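Chapter 6

# Reading an Episode: Comedy, Pacing and the Cold Open

Draft text, October 2023. Page refs to be added.

Start with a problem. A 20-minute episode of an animated series, one joke in the first minute, and the joke decides how you watch everything after it. Why? That's the chapter, more or less.

Our main case is *Brekside*, the workplace comedy about a demon clerk at a ferry office. Watch episode one before you go on. Subtitles fine, dub fine. Take notes by hand if you can.

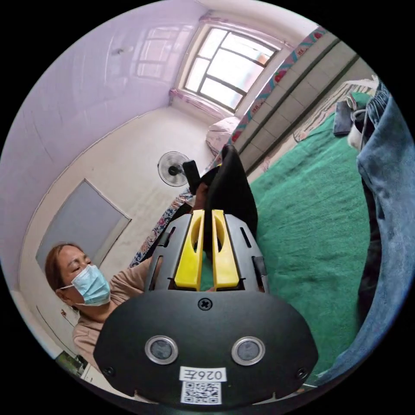

## 6.1 What a cold open does

Cold open = anything before the title song. Usually short. Sets tone, sometimes plot, rarely both well.

In *Brekside* the clerk, Dantas, stamps the wrong form and has to chase a passenger down the pier. No backstory. No narrator. We learn he's proud, he's slow, and he hates being corrected. Compare *Stondura*, same season, where the first two minutes are a map and a voice explaining the war. Viewers who came for the comedy had to wait for it.

Key term: **delayed premise**. The show holds back its big idea (he's a demon!) untill we already like the character.

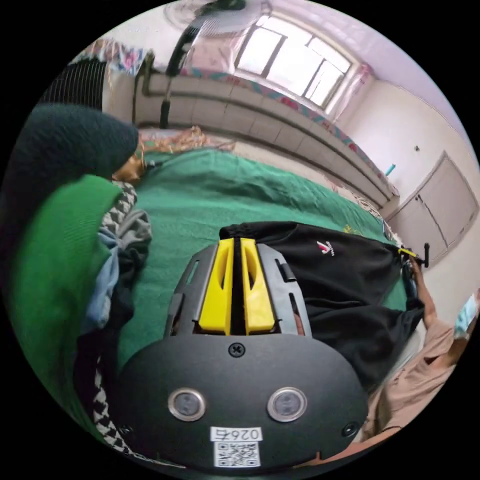 The delay has a cost, though. Some viewers feel tricked. Emiliano Tlapale, in his essay on the series, calls the pier chase "a handshake with the other hand hidden," and he dosn't mean it kindly. Keep his view in mind for the exercises.

## 6.2 Reaction shots

Cheap to animate, hard to time. A held face, a blink, cut. *Brekside* leans on these in every office scene, specially when Captain Brulell walks in and says nothing. Count the seconds she's silent. Then watch again with the sound off.
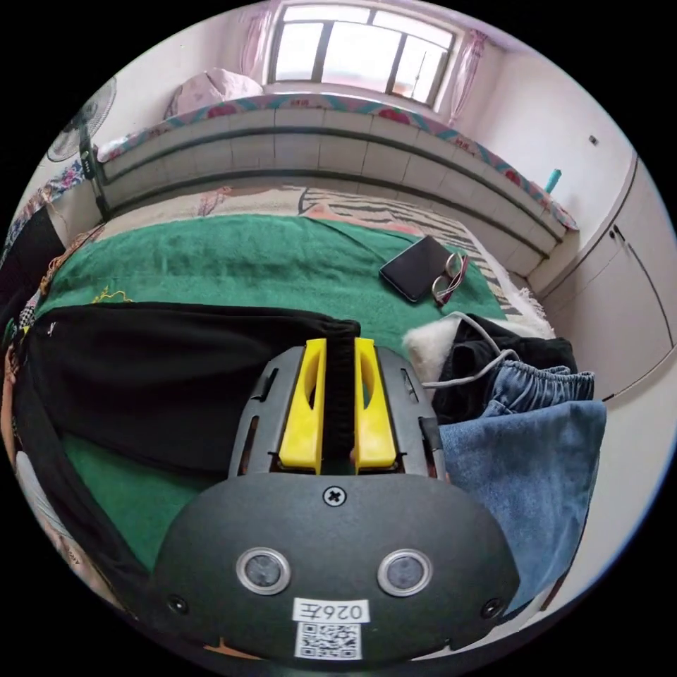 Sound off, the pause feels longer. The music was doing half the work: one plucked note, then nothing, then the door. We come back to music in the next chapter, so just mark the spot in your notes for now and move on to the storyboards.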